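Gripper closes crooked on small cartons after finger change

I look after a two-arm cell which moves small snack boxes and a basket. After 3,000 cycles I changed the fingers on one gripper, and now it pushes the carton before it holds it.

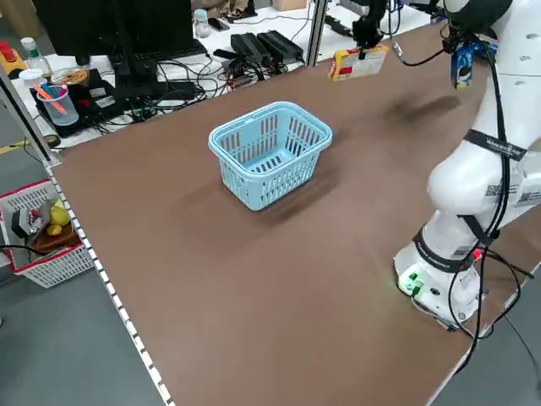 Asked by Rónán Mac Giolla | February | 378 views

The other arm is fine. Do I need a full calibration?

Answer 1 (Mujić)
Do first the simple thing. Open the fingers over a box and compare the gap on both sides. 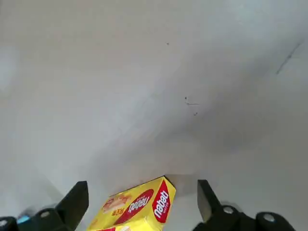

Fingers open, nabati box between them.

If the gaps are different every time, the zero is lost. Home the gripper again with nothing in it — mine needed this after each finger change. 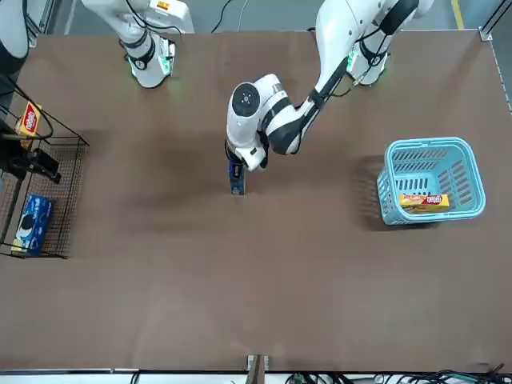 Should the finger screws be tightened before or after homing?
Before. If you tighten them later, the finger can move a little and you must home again.

Answer 2 (Prellow)
Same problem here, new pads solved it. Also lower the closing force, I went from 19 N to 12 N and
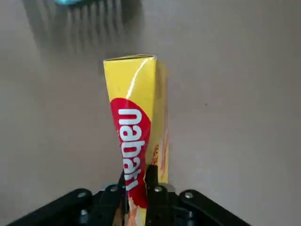 the cartons stopped getting dents. Write the old value down first.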